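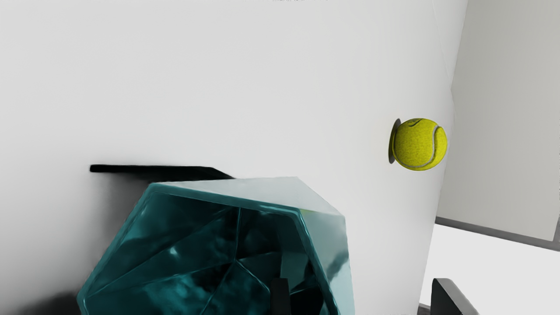

Simulación: el vidrio deja de ser un problema aparte

El grupo de manipulación de Pladano ha cerrado la primera ronda de pruebas de Skála, su método para entrenar políticas de agarre solo con escenas sintéticas. El trabajo lo coordina Ludmila Ďurica y se centra en los objetos transparentes, que hasta ahora se dejaban fuera de los conjuntos de entrenamiento porque los sensores de profundidad devuelven huecos o valores falsos al atravesarlos.

La idea es sencilla. En cada escena se coloca un recipiente de vidrio facetado junto a un objeto opaco y mate, por ejemplo una pelota de tenis, y se generan 20 variantes de iluminación y orientación de la cámara. La política recibe únicamente la imagen en color vista desde la pinza - sin mapa de profundidad - y tiene que decidir por dónde cerrar los dedos. El objeto mate sirve de referencia: si el agarre falla también con él, el error se atribuye al control y la escena no cuenta para la evaluación del vidrio.

Se generaron 1476 escenas, de las que 400 se reservaron para la prueba. En esa parte, la política entrenada con las variantes superó a la versión de iluminación fija en las tres categorías de recipiente. La mejora fue menor en los de boca ancha. Según Ďurica, el modelo confunde a veces el borde cercano con el lejano cuando el interior es oscuro, y cierra los dedos demasiado pronto.

Quedan dos cosas por resolver. Los reflejos se calculan todavía con un número bajo de rebotes, lo que abarata el render pero deja sombras más duras de lo que deberían ser. Además, no hay resultados en robot real. Las pruebas físicas empezarán en abril en el laboratorio de Hascombe, con la misma pinza de dos dedos y recipientes parecidos a los simulados.

El código de generación de escenas se publicará cuando termine esa fase.

Contacto: redacción del boletín de Pladano | © Pladano | Volver arriba

Noticias relacionadas
Stidance: calibración de cámaras en la muñeca
Cómo medimos un agarre fallido
Materiales mate y brillantes en el simulador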